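Clombridge Home & Hobby Help
Filed under: Toys & Games > Storage and Cleaning
Posted in March by Ximena Acuña

Metal bin for toy blocks – keep it bare, line it, or paint it?

Hi all! I finally got myself an old metal bin for the block collection and I'm so happy with it, but I have a few things I'd love some opinions on before I fill it up.

A bit of background. Last year I inherited my aunt's building blocks, 340 of them, mostly red and dark green with some yellow and natural ones mixed in. They've been living in four shoeboxes under the bed, and every time the kids want to build we end up with shoebox lids all over the rug. I wanted one open thing that could sit on the table, that everybody could reach into, and that wouldn't split at the corners like the boxes did. I looked at plastic tubs and they were fine, but then I found this gray metal one at the Gallegos salvage yard for nine dollars and that was that. It's big, it's solid, it has sloping sides so things slide down toward the bottom, and I love the look of it on a wooden table.

It has had a life already, as you'll see. The paint or finish (I'm not sure which it is) is scratched, the floor is worn and smudgy, and there are two little round holes in the bottom near the front. I gave it a wash with dish soap and a soft brush and it came up nicely, but the scratches are there to stay.
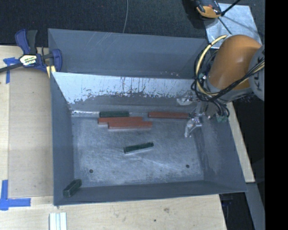

The bin with a few red and green blocks in it. The holes are in the floor toward the front, one on each side.

So, my questions. First, would you line the bottom? I'm thinking of felt or cork, partly for the noise. Dumping a boxful of blocks into bare metal at seven in the morning is something you only do once! Second, can the scuffed metal leave gray marks on the blocks? The back wall on the inside is the shiniest part and also the most scraped, with ragged edges where the light part meets the darker gray. And third, do I plug the holes or leave them? The blocks can't get through, but crumbs certainly can.

I'm not trying to make it look new. I'd just like it to be pleasant for small hands and kind to the blocks. Thank you so much for any ideas – this has turned into my favorite project of the spring already.

mapleandtwine

Oh, I love this! I did nearly the same thing with an old metal drawer and ours has been in use every day for four years, so let me tell you what worked and what didn't.

Do the edges before anything else. Run a cotton ball slowly along the top rim, down the corners and over those scraped places on the back wall. Wherever it snags, there's a burr. I went over mine with fine sandpaper wrapped around a cork, then a finer one, then wiped it all down with a damp rag and dried it right away. Check again with fresh cotton. Also look around the rims of the two holes, on the inside and underneath, where it's easy to forget and where the burrs will scratch your tabletop.

Bare metal can leave gray marks, yes, especially just after sanding. Rub a white cloth hard on the floor of the bin. If the cloth turns gray, wash and dry it and try again until it stays clean. If you can't get it clean, that's when I'd think about a liner all over and not only on the bottom.

For the liner itself I'd go with cork. I started with felt and it was lovely and quiet for a month, and then it was full of hair and cracker dust and one whole corner had been peeled up by my youngest. Sheet cork you can lift out, shake and wipe. Make a paper pattern of the floor first and cut the cork a hair small so it drops in flat. I didn't glue mine. The weight of the blocks holds it down, and with sloping sides it really has nowhere to go.

One thing to try before you spend anything: put all the blocks in and see how high they come. Mine took 165 before they started sliding over the rim when somebody dug for the long ones at the bottom. We keep the rest on a shelf and swap them now and then, and the kids get so excited about the "new" ones!

Pelov_77

leave the holes. they let it dry out when you wash it. if crumbs bug you put tape on the outside.

wouldn't paint it. paint on a bin that gets banged with blocks all day will chip and then you have chips in with the blocks

Gardenia Lou

I'll disagree a little about the holes. If you're laying cork over the floor you'll cover them anyway, so the drying doesn't come into it unless you lift the cork out each time. I'd use the little rubber plugs you get in the hardware aisle. Boltex makes a snap-in kind and our store sells them loose. Measure the hole and bring the number with you, and press them in from the inside so the flat part faces up. They pull out again when you want to rinse. With very small children around I'd skip them, though, and use the tape the other poster mentioned, on the underside where it can't be picked at.

On the noise, what helped us the most was putting something under the bin as well as in it. We use an old wool blanket folded in half. It took the ring right out of it and it saves the table too. A yoga mat cut down to size would do the same, and you may have one in a closet already.

Keep the scratches! I think they look wonderful next to the red and green.

Ximena Acuña (original poster)

Thank you, all of you! I did the cotton ball test last night and it snagged in three places on the back wall, so the sandpaper is out on the counter. Cork it is, and I'm going to try the folded blanket tonight. No paint. I'll come back when all the blocks are in and tell you how many it holds.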